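Residence diary, Prostwood House
31 March 2024
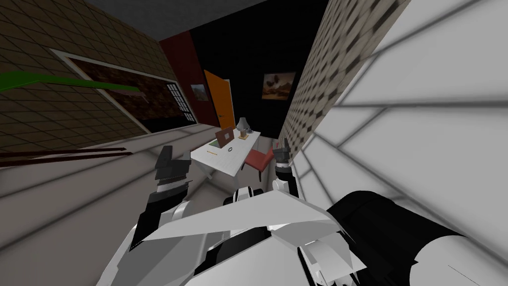

The quarter closed today and the accounts for the reading rooms were agreed before noon. Subscriptions stand where they stood in January, with one withdrawal and one new member, Akihiko Higuchi, who has been admitted for the usual term and given access to the map collection.

The clocks went forward in the night. The hall clock and the one on the upper landing were altered at 8 this morning. The landing clock has since lost seven minutes and will be referred to the repairer at Jotdale, who had it last year for the same fault.

Rain entered again at the north window of the periodicals room. Two bound volumes of the Finisau parish letters were found damp along the lower edge and have been interleaved with blotting paper. They are not to be issued until further notice. The builder's estimate for the lead work remains unanswered and a second letter will be sent.

Mr Higuchi asked whether the Norðdahl correspondence might be consulted out of sequence. Permission was given, on condition that the folders are returned to their boxes each evening and that no more than one box is on the table at a time. He has begun with the letters on the herring stations. The catalogue entry for the third box is wrong in two places and he has kindly noted the corrections in pencil on a slip.

Attendance was fair for a holiday. Some 30 readers signed the book, most of them in the afternoon. Tea was served at the customary hour, although the milk had to be fetched from the village, the delivery having been missed.

The heating was turned down after tea and the east room became cold by evening. It is proposed to keep it on until nine for the remainder of the spring hours. The side gate was found unlocked at closing. The key has been moved to the hook inside the office door.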